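6/1/22, Horberg bench

Went over the draft bench rules with Mareike and Joscha before lunch. Speed cap stays at 61 mm/s whenever a hand can reach the table. Joscha wanted it higher for retract moves. Left as is, will ask Malte.
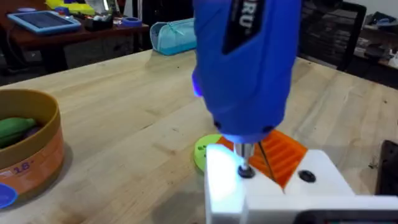 Rule 3, tools near the workpiece. Old wording said "keep the area clear," too vague to check. New wording: before any tool comes down, nothing unfastened lies on or against the part being worked. A thin bit or rod lying across the orange ribbed piece, right by the white block, would fail under that. Pencil cases go off the table too, same for bins.

Rule 17 (who may reset after a stop) still open. Two people is Mareike's preference, I'd take one plus a log entry. Hartmut has the old Bruswood sheet, get a copy.

To do: print rule 3, tape up by the door.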